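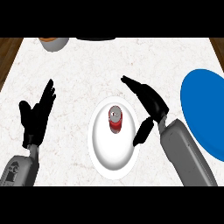 I said in my last post that I would write up the budget once it was settled. It is mostly settled now, so I'm putting it down while I still remember how we got to each number. A few people who run small labs or shops have asked me what a two-arm setup costs to get going. I can't answer that for everyone, but I can say what we did at Zein and where I changed my mind.

Some background for anyone new. Zein is a small outfit. We do contract work on tabletop handling, mostly for food service and kitchen customers. There are four of us who touch the robot side. Noura Bitar runs the simulation, Fares Karam does the mechanical work, Samer Awad writes most of the control code, and I do planning, purchasing and whatever is left over. Siham Salameh looks after the money and has the final say on anything over 500 dollars.

The job we are budgeting for comes from a customer in Varovmont that wants dishes and drinks handled on a counter. Plates, bowls, cans. Their first request was a can on a plate, because that is what their trays look like at lunch.

Simulation first

We decided early that we would not buy arms or hands until the task had been run in simulation for a good while. This was Noura's idea and I was against it at first. I thought we would spend two months making a nice looking table and learn very little about what to order.

I was wrong about the time. She had a usable table in under three weeks. The looks were never the point. What we needed was to see how much room two forearms take up when they both come in from the same side of a table, and whether the hands can get at a can standing on a plate without catching the rim.

The simulation budget was the first one Siham approved. We spent 3,168 dollars on a workstation, which was higher than I had put down. My first figure was 2,000, based on an old quote from our supplier, Ernik. The quote had a smaller graphics card and half the memory. Samer tried the scene on a machine like that at his desk and it ran, but he could only run one copy at a time, and we wanted several going overnight. So we paid for the bigger one and I moved the difference out of the travel line.

If you are doing this yourself, get the quote again on the week you plan to buy. Mine was from January and the prices had moved.

Reach and table size

Fares made a list of every place the customer might put a plate, and Noura worked through them. I sat in on a lot of these runs. They are slow to watch but I learned more from them than from the spec sheets.

The main thing I took away was that forearm bulk matters as much as reach. The sheets all give you reach in big type. The width of the forearm is in a drawing near the back, if it is there at all. When one arm goes in for the can, its forearm covers a good piece of the table on that side, and anything lying there has to be planned around.

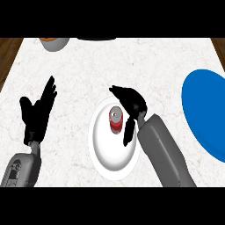
Right hand over the plate, beside the can. The blue plate is on the far right.

We had been looking at a longer arm from Jendberg for the customer's counter. After the runs we dropped down to the shorter model. It covers the positions on Fares's list, it costs less, and it leaves more free space between the two bases. The long one would have been sitting folded up most of the day.

The table itself also changed the budget. I had 700 dollars down for a plain bench. The customer's counter is stone, though, and Babita Bhardwaj, who is our contact in Varovmont, asked if the test bench could have a hard, smooth top like theirs. Plates slide differently on that than on the rubber mat we normally use. She was right to bring it up. We found a stone offcut at a countertop yard, and Fares welded a frame for it, so the line stayed at 700 with a little left for leveling feet.

Check what your floor can take before you buy stone. We are on a ground floor slab so it was fine for us. It took four people to get it off the van.

Hands

Hands were the biggest argument and I expect they will be for you too.

You can spend almost any amount on a robot hand. A simple parallel gripper is cheap, easy to replace, and picks up a can without trouble. A hand with separate fingers costs several times as much and has more in it to break. My starting position was two simple grippers and no discussion.

Samer wanted fingers. His case was plates. A flat rim close to the table is hard to get under with two straight jaws unless you bring the plate to an edge or tip it somehow. With fingers you have more options, at least on paper. The customer also has bowls, and they have been clear that bowls come next.

Here is what we agreed to:

Order one fingered hand first, for the right arm.
Put a parallel gripper on the left arm for the first stage.
Hold the money for the second fingered hand in its own line and do not spend it until the first one has done a full month on the bench.

I like this because it gives us a month of real wear to look at before we commit. Samer doesn't like it much because he has to write code for two different hands, and Noura has to keep a second version of the scene. Those hours are a cost too. I had left them out of my first draft and Siham put them back in.

Things I forgot

I'll list these because I would have liked to read someone else's list.

Spare fingertips. They wear out and the lead time can be long. We now order a set with every hand.

Mounting plates. The arm comes with a bolt pattern and the hand comes with a different one. You need an adapter between them. Fares can make these in house but the stock and the machine time still have to come from somewhere.

Power. Two arms plus the workstation was too much for the one circuit in that corner. The electrician charged us 500 dollars to run another, and that was with the panel close by.

Emergency stop. One came with each arm. We wanted a single button that stops both, and that meant a small safety relay and an afternoon of wiring.

Dishes. It sounds silly to budget for plates and cans, but the customer wants us to test with their own dishes and they are not cheap. We asked for two boxes and Babita sent one. We will break some of those.

Shipping and duty. Jendberg ships from overseas. I had put the shipping in but not the duty. Ask for the full landed price in writing.

Buying or leasing

We looked at leasing the arms. The monthly payment looked good, and if this were a one-customer job I might have gone that way. The terms wanted us to keep the arms in the configuration they shipped in, and we change hands and mounts too often for that. We also could not get a straight answer on who pays if a wrist joint fails in the first year. So we are buying the arms and taking the longer service plan on them. The hands we buy without a plan and keep spares.

Siham split the purchase into two stages. Stage one is the bench, the circuit, both arms, one fingered hand, one gripper and the safety wiring. Stage two is the second fingered hand and a spare controller. There is a gap between them so that we get a payment from the customer in the middle. I had wanted to order everything at once for the discount, but the discount was small and it would have left the account thin going into summer.

Where the time goes

People ask about money and I usually end up talking about time. The arms have a lead time of ten weeks. The hand is fourteen. The stone top took one morning. If I were starting over I would order the hand first, before the arms, and let it sit on a shelf if it came early.

In the meantime the work at the computer keeps going. Noura is trying different plate positions, closer to the table edge and further back, and checking the approach for each hand. Samer is using the same scene to sort out which arm should move first when they both need the middle of the table. Every problem they find now is one we don't find with a new hand bolted on the end of an arm.

I don't want to oversell it. Friction on a simulated plate is a number somebody typed in. We expect to redo a fair amount once the real bench is up, and I have put three weeks in the plan for exactly that. Fares thinks it should be five. We left it at three with a note next to it — he wrote the note.

The stage one order goes to Jendberg and Ernik once Siham has the landed price back. I still need to get a second quote on the safety relay, and Fares is waiting on me for the adapter stock. If anyone has used a mixed setup, one gripper and one fingered hand, for more than a few months, please leave a comment and tell me what wore out first.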